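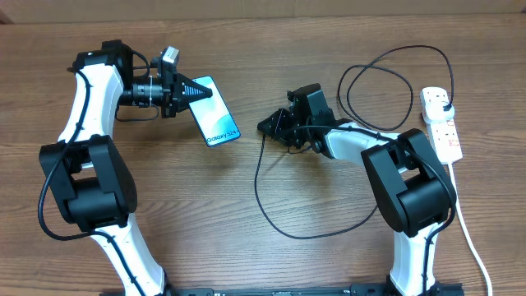 1. Where the handover bench stands

The two-arm bench at the Trestel site is now part of the normal working day. It takes in returned phones, passes each one from the left arm to the right, and sets it down for grading. When I wrote in July we were still teaching the handover by hand, so this is a big step for us and I'm very pleased with it.

We ran 300 handovers for this report. Of those, 135 were done with the regular staff running the bench and no engineer in the room. Large handsets like the Galaxy S24+ took the most tuning. The left gripper has to hold them by one edge, and the right one needs a clear approach from the other side. Ashley Tunstall suggested tilting the phone before the pass, the way she does it herself when she hands one to a coworker, and we built the motion around that.

2. What has changed for the staff

The intake team used to pick up, turn and put down phones for a full shift. They now do that in 20-minute turns, mostly for models the bench doesn't know yet, and spend the rest of their time on grading and on customer notes. Two people who had asked for years to learn repair work have started at the Hevusach bench -- this was in the original proposal to Vallow, and it's great to see it happen.

It hasn't all been smooth. The grading desk got crowded in the mornings, and a few people said they missed the easy chatting they had when everyone sat at intake. We moved the desks closer together and shifted the morning start for half the group. Ashley runs a short check-in at 2 p.m. where anyone can ask for a change to the bench, and most of our fixes now come from there.

3. Training

Everyone on the intake team has had the 40-hour course, including how to stop the arms, clear a dropped phone and restart. Rana wrote the course sheets and is redoing the restart page, which people found hard to follow.

4. Still to do

Cable routing on the right side of the bench, with a proper fixed run to the power strip.
Handover settings for folding phones.
A second round of staff interviews, same questions as the first.

Spending is within the plan. The only request is to move what's left of the travel line into training hours -- the team wants more of them, and so do I.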